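Frequently Asked Questions: Hiring Lights and Lighting Crew from Urkness

Hello, and thank you for looking us up. We get a good many calls from people putting on a show for the first time, and quite a few from people who have put on dozens and simply want to check one small thing before they book. We've gathered the questions we hear most often on this page. If yours isn't among them, do please ring or write, because we would much sooner have a ten-minute chat in July than a panicked one an hour before the doors open.

What sort of events do you light?

Mostly live music, theatre and dance, with a fair bit of everything else around the edges: school musicals, awards dinners, carnival stages, the odd product launch and one very enjoyable brass band weekend that we hope will come round again. We look after small rooms with a single bar of lamps over the stage, and we look after outdoor stages with full roofs and a truck or two of kit. If you're not sure whether your event is "big enough" for us, it almost certainly is. Some of our favourite jobs have been in village halls.

Do I need to know what equipment I want?

Not at all. If you do have a list from your designer, lovely, send it over and we'll quote against it line by line. If you haven't, tell us what's happening on stage, how big the stage is, what time of day it starts and what you'd like people to feel when the house lights go down. That last part sounds a bit airy, I know, but it helps us more than you might think. "Warm and close, like a front room" gets us a very different set of lamps from "we want the back row to gasp".

What is the difference between a wash, a spot and a beam?

We're asked this nearly every week, so please don't be shy about it. A wash light spreads soft light over a wide area, and you use it to fill the stage with colour or simply to make sure faces can be seen. A spot has a harder edge and can throw patterns, shapes and textures on to the floor or the back wall. A beam is tight and very bright, and it's the one you see slicing through the haze at a concert. Many modern moving lights can do two of these jobs, and a few will have a decent go at all of them, though we do find that a lamp built for one purpose usually does it better.

Will you need haze or smoke?

If you'd like to see beams in the air, then yes, you'll want some haze. Without it the light only shows up where it lands. Haze is very fine and hangs evenly, and most of the audience stop noticing it after the first song. Smoke is thicker and comes in puffs, so we keep it for particular moments. Please speak to your venue before you say yes to either one, as the fire detection may need to be switched over for the evening and they'll want notice for that. Singers sometimes worry about their throats, and we're always happy to bring the machine to a rehearsal so that they can try it gently beforehand.

How much power do I need?

Less than you'd have needed when I started! LED fixtures have made an enormous difference, and a small show can often run from ordinary wall sockets as long as they are on separate circuits. A medium-sized rig will usually want a proper three-phase supply, and outdoors you'll most likely need a generator. We'll work out the load for you once the design has settled and send you a single sheet with the figure on it, which you can pass straight to the venue or the generator firm. Do let us know if the caterers are sharing the supply. Tea urns have ended more than one sound check.

How early should I book?

For summer weekends, as soon as you have a date, even if everything else is still up in the air. We can pencil you in without a deposit for 9 days, which is normally long enough to get an answer from a venue. For the quieter months we can often help at short notice, and for a weekday evening in winter we've been known to say yes the same afternoon. Please don't count on that, though.

Can you come and look at the venue first?

We'd like to, if it's somewhere we haven't worked before. We look at the ceiling height, the hanging points, the doors, the stairs (always the stairs), where the lorry can stop and where the control desk can sit with a good view of the stage. If we can't get there, photographs taken from the stage and from the back of the room are a great help, along with any drawing the venue can dig out. Old drawings are fine, as long as somebody tells us about the balcony that was added later.

Who designs the show?

You can bring your own designer, or you can have one of ours. Chang-ho Yeom leads our design team and takes on most of the music and dance work himself. He likes to have the set list or the running order as early as possible, and he'll usually ask for a rough recording, even one made on a phone in a rehearsal room. From there he builds the whole show on a computer, with a drawing of your stage and every lamp in its place, so you can sit down with a cup of tea and watch the lighting before a single cable has been run. Changes at that stage cost nothing except a little time. Changes on the day are possible too, naturally, but they have to be squeezed in with everything else.

What was the Jalura tour like to work on?

People often ask about this one, as it's the job that first brought many of you to us. Jalura is a dance piece for a company of nine, and it went round theatres of very different sizes, some with wonderful fly towers and some with hardly any height at all. We settled on a touring floor package that stayed the same everywhere, mostly low side light on stands, and then an overhead plan that could shrink or stretch to suit each house. The side light did nearly all the important work, catching arms and shoulders and leaving the floor dark. The get-in took 4 hours at most venues and a great deal longer at Manalastas Hall, where everything has to go up in the goods lift.

Can my own operator use your desk?

Certainly. Tell us which desk they're used to and we'll do our best to supply the same one. If they've programmed the show elsewhere, ask them to send the file a few days ahead and we'll load it in the workshop and check that it opens properly. We also offer a half-day session for operators who'd like a refresher in peace and quiet, with coffee, biscuits and a small rig to practise on.

What is the Lanotell system you mention in your quotes?

Lanotell is the wireless control kit we use when running a data cable would be awkward, such as on a moving piece of scenery, across a public footpath or up in the branches of a tree. It sends the same instructions that would normally travel down the wire.
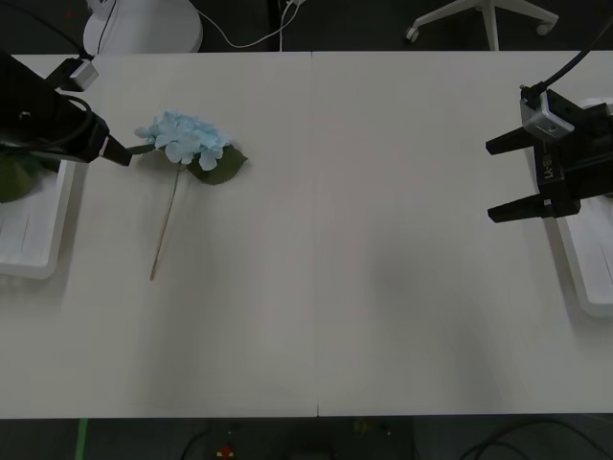 We like it very much for that sort of job, but we still run cable wherever we sensibly can. A crowd brings a lot of phones with it, and the airwaves in a full hall are a good deal busier than they were at the rehearsal. If your quote includes Lanotell units, you'll also see a line for spare batteries. Please leave that in, even if you're trimming.

Do you supply crew as well as kit?

Yes, for nearly every hire. A small job will usually have 2 of us on site, with one looking after the desk and the other looking after everything else. Bigger rigs need more hands for the get-in and the get-out, and we'll show those separately on your quote so you can see what you're paying for. If you have helpers of your own who'd like to lend a hand, they're very welcome to carry and coil, provided they have sturdy shoes and gloves. Anything overhead is done by our own riggers, I'm afraid, however keen your helpers are.

What happens if a lamp fails during the show?

We carry spares of everything that matters, and a good operator can often hide a failed lamp by bringing up its neighbour. If it can be reached safely, we'll change it in the interval. If it can't, we'll work around it and take something sensible off the bill.

Can we cancel or move the date?

You can. Life is unpredictable and so are singers. Moving to another date within the same season is free if we have the kit available. If you need to cancel altogether, the amount you owe depends on how close we are to the day, and the full table is in our hire terms. We do try to be kind about it, so please talk to us first.

How do I get a quote?

Send us the date, the venue, the start and finish times and anything you already know about the show. If you're ringing the office, our extension is 2236 and somebody is normally there from 9 in the morning. If we're all out on a job you'll reach the answering machine, so do leave your number, speaking slowly if you can bear to, and we'll ring you back once the lorry is unloaded.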